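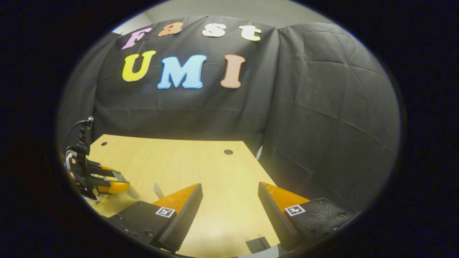

The teaching table, with its bubble letters.

I've been meaning to write about this for weeks! At Stilleck we pack sample kits, little boxes of parts for fitters, and until April every one of them was filled by hand. On a busy day that meant 784 boxes and six very sore pairs of wrists.

Now we teach the job to an arm. You hold a gripper in your own hand, do the pick the way you'd normally do it, and the recordings go off to be learned from. Ekow Darko did the first 200 and I did most of the next lot (I'm faster, he's tidier, and we argue about which matters). We want 2,000 before the summer rush.

What I love is that it's our way of doing things that gets passed on. Ekow has this small turn of the wrist when he sets a part down, and he's been packing for so long he'd never noticed it until we all started copying him.

It has changed the day, mind. There's less lifting and more standing and thinking, and two of us have moved over to checking, which pays a bit better. Not everyone's keen. The hours are guaranteed until the end of the year and people want to know what comes after, fair enough, I'd like that in writing too.

Next up is the small bags. They're slippery little things and I can't wait to have a go.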